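How to Prepare a Table for the Open Day Demonstration

These instructions are for staff presenting the hand-held gripper to visitors at the Juda open day in January. Please read them before your first session.

Cups and containers are laid out on the checked tablecloth, several of them on their sides.

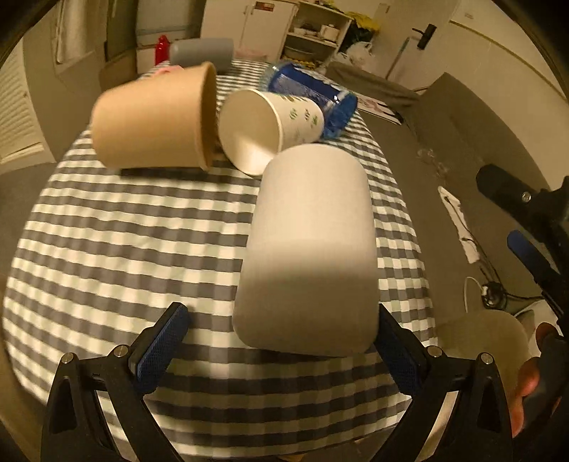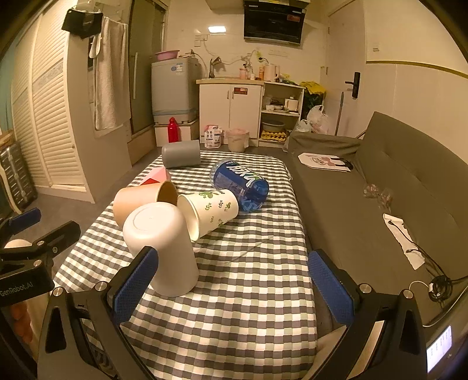
1. Check that both blue finger pads are clean and firmly seated.

2. Open the jaws fully before approaching an item. Bring them down on either side of it and close slowly.

3. Lift the item, stand it upright and release it. Paper cups crush easily, so use light pressure.

4. Invite the visitor to try. Each turn lasts 2 minutes. Keep your own hands clear of the jaws.

5. Lay the items down again for the next visitor.

We expect nearly 200 visitors. Damaged pads should be handed to Nkechi Babalola. Questions about the timetable should be sent to Armelle Fleury, extension 512.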